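Laltilon hand kit, after 2 months

I fitted the Laltilon hands to our Sikora in August and I'm still delighted! Setup took 40 minutes a side, mostly routing cables (leave slack at the elbow), and the finger zeroing is a doddle.
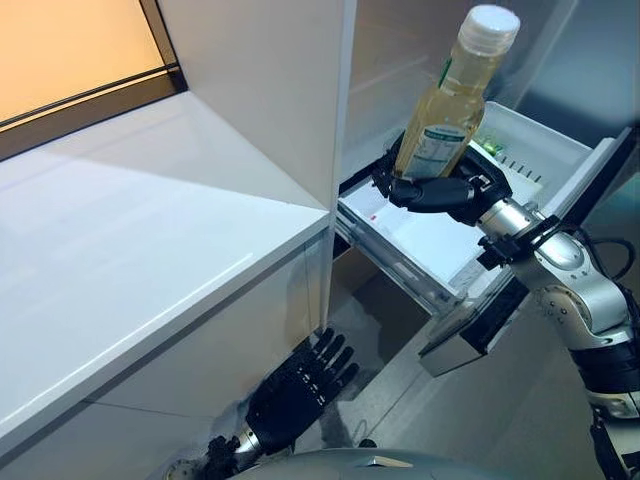 Right hand on bottle and drawer work, left hand open.

Upkeep is a quick nip round the arm clamps every morning. One finger went stiff at 165 hours, and Inna Bilyk at Plistden talked me through re-tensioning it over the phone. Only grumble: the manual's tiny print.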